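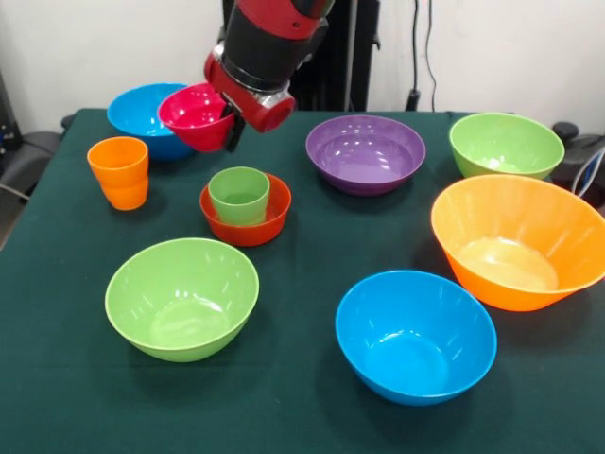 초록색 천을 깐 탁자 위의 여러 색 그릇과 컵

유색 플라스틱 식기

유색 플라스틱 식기는 합성수지를 성형하여 만든 그릇, 컵, 접시 가운데 안료로 단색을 입힌 것을 통틀어 이르는 말이다. 가정과 급식 시설, 야외 활동에서 두루 쓰이며, 도자기에 비해 가볍고 잘 깨지지 않는다.

형태

발(鉢)은 입지름이 넓고 깊이가 얕은 것이 많다. 컵은 대개 입구가 바닥보다 약간 넓게 벌어지는데, 이러한 경사 덕분에 같은 규격의 제품을 여러 개 포개어 보관할 수 있다. 작은 컵을 얕은 그릇 안에 세워 두기도 한다. 표면을 매끄럽게 마감한 제품은 조명 아래에서 흰 광택이 뚜렷하게 나타난다.

색채

주황, 파랑, 연두, 보라 등 채도가 높은 색이 흔히 쓰인다. 한 벌을 같은 색으로 맞추는 방식과 그릇마다 색을 달리하는 방식이 있으며, 후자는 사용자나 음식의 종류를 구분하는 데 이용된다. 멜키아데스 발도비노스(Melquiades Valdovinos)는 색의 배합을 기준으로 다색 식기를 분류하였다. 폰드빌(Fondville) 생활용품 자료실은 이 분류에 따라 식기 342점을 정리하였으며, 그중 94점이 컵이다.
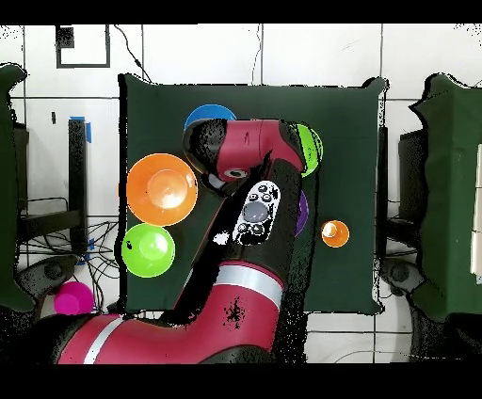 탁자에 놓인 주황색과 연두색 그릇, 작은 주황색 컵

배치와 보관

상차림에서는 큰 그릇의 자리를 먼저 정하고 컵을 그 곁에 두는 것이 일반적이다. 짙은 색 식탁보는 밝은 색 식기의 윤곽을 돋보이게 한다. 보관할 때에는 물기를 없앤 뒤 큰 것부터 차례로 겹친다. 거친 수세미는 표면에 흠집을 남기므로 부드러운 천이나 스펀지로 닦는다.

같이 보기
식기
식탁보
상차림

최종 수정: 2026년 9월 29일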